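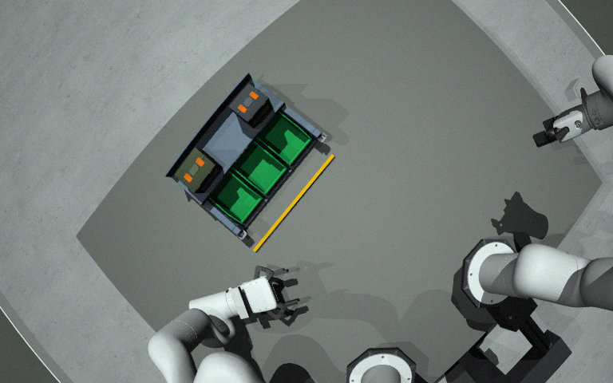
Start of the run in Brollska. Rack with the green bins, both grippers empty.

Sim runs clean, real right arm hit the rack foot on cycle 8. Where do I even look?

Posted by Maeve Phelan
November 25, 2025
Tags: Brollska, Binside, dual arm, collision checking, protective stop

Sorry for the wall of text, typing this between calls.

Two-arm cell at our Rivby site. Rack with open green bins at the front, block-shaped containers at the back. Both arms run off a Penry controller, motion comes from the Binside planner, and we check everything in Brollska before it goes to the floor. Same setup since May, no real drama until this week.

New sequence: left arm takes from the front bins, right arm comes across to the far end of the rack. Ran it in sim overnight. 1,410 cycles, zero contacts logged, zero near-miss warnings. Great. Copied it over, ran it at reduced speed with the gate shut, person on the enable switch.

On cycle 8 the right gripper caught the rack foot on the way out. Not hard. Protective stop tripped like it should, arm sat there, red light, everybody swore. Nobody was inside the guarding. Scuffed fingertip, small mark on the foot, rack moved a bit on its casters. So the stop worked, fine, but the whole point of the sim was that we shouldn't need it.

What I've checked:

Rack position. Measured to the yellow strip on the floor both ends, matches the sim within a couple mm. (This was after we pushed it back, so, yeah. I know.)

Tool definition in Penry. Same file as in Brollska, same date on it.

Payload. Nothing held, so don't think it matters.

Joint log from the fault. Compared to the planned path it's on the line right up to the contact. So the arm went where it was told to.

That last one is what bugs me. If the arm was on its path and the rack was where the rack is, the sim should have hit it too. It went through the same spot and reported nothing.

I replayed the path and put the view down low by the fixture to see if I could spot an overlap. Can't say I see much. 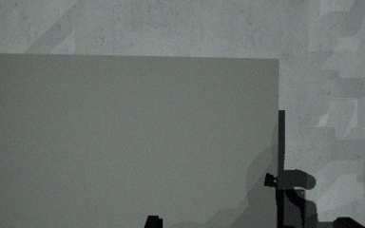 Low view from the same replay. Gray panel on the left, post at its right edge.

I was hoping for something obvious, gripper poking through a wall or whatever. Instead it's mostly a big gray flat thing. The lumpy shadow on the panel next to the post looks odd to me but shadows in there always look odd.

Questions I guess:

Can Brollska draw a thing but not collide with it? And if so where does it tell you?

Why cycle 8 and not the first one? The path is meant to be the same every time.

And do I need to do anything before we run it again other than fix the model? Manager wants it back tonight. I've said no so far.

3 answers, sorted by votes

Danuta Stępień
Accepted answer

Yes it can draw a thing and not collide with it, and I'd bet money that's your problem. I've been bitten by it on a different rack, same software.

Every object in Brollska has two shapes. The one you see, and the one the checker uses. When you import a model it keeps the visual mesh and builds a simple collision shape on its own. For a rack that usually means boxes. One for the shelf, maybe one for the back, maybe the side rails. Small bits get thrown out. Little feet, casters, brackets, all the stuff that sticks out past the main body. Those still get rendered and they still cast shadows, so it looks totaly real. The checker doesn't know they exist.

Look at your first picture. Feet project past the front corners of the rack. If the auto shape stopped at the rail, your gripper can go straight through a foot all night and log nothing.

How to check:

Open the replay and switch on the collision overlay (View, then Physics shapes). Turn the visuals OFF. Not transparent, off. If you leave them on your eye fills in what it expects. Whatever is left on screen is what the planner thinks is in the cell. Do the rack first, then that post and whatever is attached to it in your second picture, then the grippers.

Don't skip the grippers. The import likes to make one box for the closed gripper. Yours are the linked finger type, and open they take up a good deal more room than closed. If the box was made closed, then you're driving open fingers around with a skinny box for cover. On ours the difference was 40 mm at the widest part, which was way more than our clearance margin. Two small errors like that and your margin is gone.

Also look in the import log for lines that say "dropped" or "merged." It does tell you. It tells you once, at import, in a file no sane person opens.

On your cycle 8 question. The path probably isn't the same every time, is it? Binside picks a new exit depending on which bin was served and where the other arm is. So cycles one to seven may have gone out a different way. Pull the planned paths for all of them and lay them on top of each other, I think you'll see eight is the first one that goes low past the foot.

Don't read too much into that low view btw. You've got the post and a big panel and not a lot else. Put the view at the foot itself, side on, and step through the last bit before contact.

Fix: draw the collision shapes by hand for the rack. Box per foot, make it fat. For the gripper use the open shape all the time, even when it's shut. You lose a little reach, who cares.

Then rerun the bad cycle and make sure the sim DOES hit. This is the bit people skip. If you fix the model and the old path still comes up clean, you haven't found it yet.

Comments on this answer

Maeve Phelan: You absolute star. Physics shapes view, rack is one slab and two rails. No feet. Gripper is a closed box on both arms. Going to redo both now.

Maeve Phelan: And yes, different exits. First seven all leave high. Feel a bit dumb about that one.

Danuta Stępień: Don't. The setting is called "fixed sequence," it sounds fixed. It only fixes the order of the picks.

pallet_jack_ron

Had something like this. Turned the collision sensitivity down on the controller and it stopped faulting. Penry is real touchy out of the box. You can also add a bit of speed through that part so it doesnt hang around near the rack.

Comments on this answer

Danuta Stępień: Please don't do this. It touched metal. The stop was correct.

Maeve Phelan: Yeah not doing this one, thanks though.

pallet_jack_ron: ok fair I read it as a false trip. didnt see the part about the scuff. still think Penry is touchy

gatekeeper_lou

Danuta has the cause. Just adding on the "do I need to do anything else" part. You do, and tonight sounds wrong to me too.

I do safety checks on cells like this, not yours obviously, so take it as general and talk to whoever signs off at your site.

Write it down as a contact event. Even small. Time, cycle, speed, who was on the switch, what stopped it. Photos of the marks before somebody wipes them. Save the joint log off the controller, some of them overwrite.

Inspect the gripper properly. Scuffed tip is what you can see. Linked fingers can bend at a pivot and still open and close fine, then you lose a part out of it a week later. Check both fingers close square. Check the mounting bolts too.

Redo the tool calibration after a hit. Quick check against a known point at minimum. If it shifted, then all your nice new clearances are off by that much.

The rack. You said it rolled. You said you put it back and then measured. So you don't know where it was on cycle 8, and casters on a floor with a yellow strip to line up to is not a location. Pin it or bolt it, or put a sensor on it that stops the arms if it's out of place. I'd want that before anything else in this list. Sim assumes the rack is bolted to the planet.

Arm to arm. You've got two arms working one rack and the right one crosses over. If the grippers are both modeled as closed boxes then your arm to arm clearance was wrong as well, you just haven't found it yet. Rerun that check separately, fingers open, both arms at their closest point.

Restart slow. Reduced speed, gate shut, one person on the enable, one watching from outside with a stop in reach. Go through every exit the planner can pick. Not a number of cycles, every exit. Your overnight run had plenty of cycles and it didn't help any.

And the sim run isn't the risk assessment. You probably know that, your manager may not. The guarding and the stop are what kept people ok, and those need to hold up even when the model is garbage. If the path changed enough to be a "new sequence" somebody should have looked at the assessment again before it ran. Worth asking if they did.

Comments on this answer

Maeve Phelan: Somebody did not. That's a me problem and a them problem. Forwarding this.

Maeve Phelan: Is a locating pin enough or does it have to be bolted? We pull the rack out to swap bins.

gatekeeper_lou: Pin is ok if the arms can't run without it seated. So pin plus a switch. A pin on its own is a pin in somebody's pocket.

Update from Maeve Phelan

Quick one and then I'm going home.

Redrew the rack with a box on each foot, open shape on both grippers. Reran the old cycle 8 path. Brollska flags it, right gripper into the foot, same spot as the real mark as near as I can tell. So that's the cause.

Let it replan. Binside now goes out high every time on that side. Cycle time is a touch longer. Don't care.

Arm to arm check with open fingers threw two warnings, both at the crossover. No contact but inside the margin. Those were there all along I guess. Added a wait so the left clears before the right comes over.

Finger check: one pivot on the right gripper is a hair stiff. Might be old, might be the hit. Swapping the whole finger set anyway.

Not running tonight. Pin and switch are ordered. Also went back through the import log like Danuta said and there it is, "dropped: foot_L, foot_R," from May. Am going to go through the other cells for the same line. If anybody has a script that pulls those out of the Brollska logs please post it, I've got a lot of folders to get thru.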